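Shop notebook, wet bench
May, entry by Solveig Vik
3 min read

Started at 7:40. Wanda had the tank filled before I got in, so the water had settled overnight temperature-wise and I didn't have to wait on it. Job is the ring flange for the Parnby housing, the thin sheet one with the bolt holes all the way along the outer margin. Wai-kit wants to know if the small holes hold air when the plate goes under at a slant.

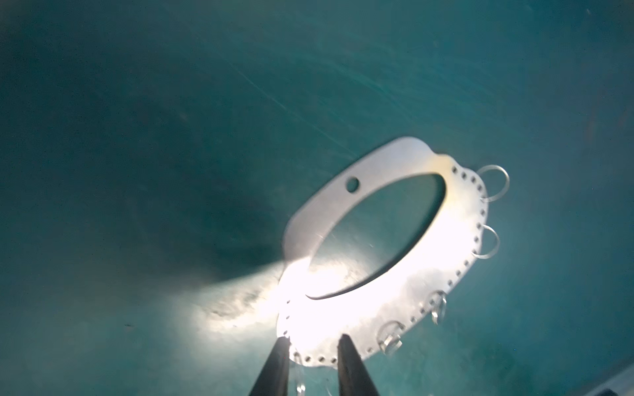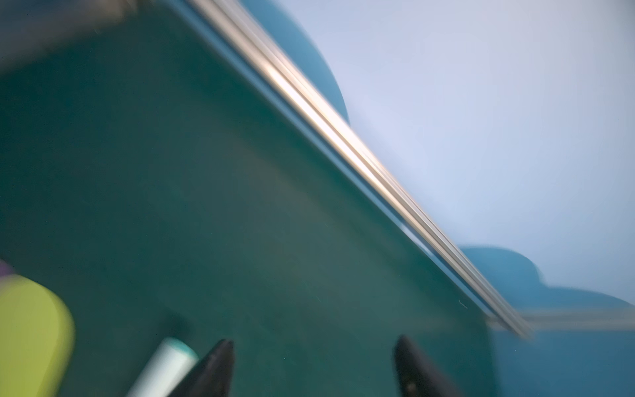

Top: flange plate under water, tilted. Bottom: the teal surface and the silver edge beside it.

Dry weight of the plate 222 g, same as on the Kalton sheet. Wiped it down with the usual stuff first, rinsed, let it drain on a towel.

First dip was flat. Bad idea, it trapped a big bubble under the ring and I had to tip it out. After that I went in at a steep angle every time, lobe side up. Much better. Left it 52 seconds per dip, then a slow turn, then out. Did 14 dips before lunch.

The center opening clears right away. The single round hole set in from the rim does too. The little bolt holes are the slow ones. A tap on the rim lets the air go. Without the tap I had to wait most of the 52 seconds, and on dips 6 and 9 there was still air at the end.

Glare is a nuisance. The metal goes nearly white on one side and I can't read the holes there. Tried the lamp lower, no help. Despina says to hang a sheet of tracing paper in front of it. Will try after the Dixit parts are done.

The scratches on the teal are worth a note. They run diagonally and at a glance they look like marks on the plate when it's viewed through the opening. I wrote down a scratch on the flange this morning and had to cross it out. Also bits drifting in the water. Filter is due, Zanele has the spare cartridge in the Jonia cabinet.

To do:
- change filter, refill
- repeat dips with the tap, same angle
- ask Wai-kit if a drop of wetting agent is allowed (1,000 ml jug is on the shelf, label facing the wall)
- weigh plate again once it's fully dry

Stopped 12:15. Plate is on the rack, don't stack anything on it.

Contact the shop | © Wet bench notebook | Back to top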